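Home | Stories | Essays | Archive | Submit
Filed under: Short Fiction, Work and Machines
8 November 2020
By Fares Srour

The Inspection at Arkcombe

The delegation from Gradden was received at the side entrance and asked to sign the register. Mr. Khoury signed last. He had been appointed to observe the demonstration on behalf of the Fund, and he wrote the purpose of his visit in full, although the column was meant only for initials.

The Director conducted the visitors along the corridor and informed them that the Cotska program was in its second year. It had completed 3,755 trials. A printed summary would be provided. Visitors were requested to remain behind the white desk and to address their questions to the Director.

Mr. Khoury stood where he was told. He had prepared four questions, and found that he had left them in his coat.
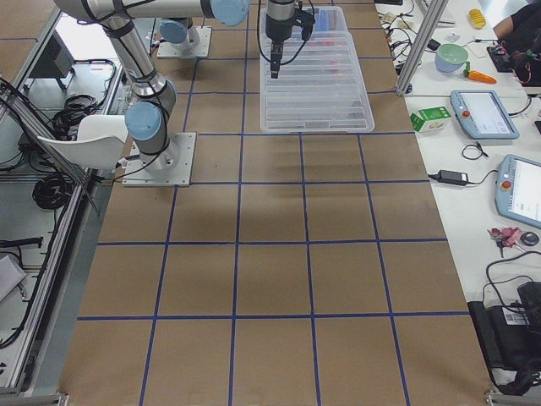 The taped work table at Arkcombe, with the gripper over the storage bin.

"The squares are for reference," said the Director. "Each position on the table has an address."

Mr. Khoury considered this. For thirty years his late wife had kept a sewing room in which every drawer had an address, known to her alone. After the funeral in July he had opened two of the drawers and closed them again. The rest he had left to his daughter, who had not yet come.

"And what is it required to do?" he asked.

"Handle the box, sir. Boxes are difficult. A clear one is more difficult still - the cameras tend to look through it."

A member of the delegation remarked that her own eyes did the same. The Director made a note of the comment. He then directed the party to a monitor, where they might see the work from the position of the hand itself.
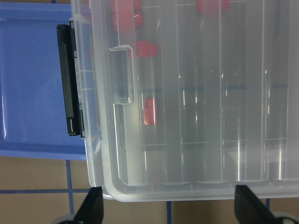

The view from the hand: a clear box with its lid closed, red pieces inside.

Mr. Khoury leaned closer than the other visitors. The red pieces were blurred by the plastic, and he thought at once of spools of thread, though plainly they were nothing of the kind. The two black fingers stood on either side of the front wall. It seemed to him a courteous distance.

"Does it know what is in there?" he asked.

"It has no need to, for this task."

"No," said Mr. Khoury. "I suppose one could simply lift the whole thing."

The Director waited to learn whether this was a question. Then he thanked the delegation for its attention and announced that tea would be served in the front office. In the corridor, Mr. Khoury asked whether there was a telephone he might use. He wished to call his daughter before the offices closed.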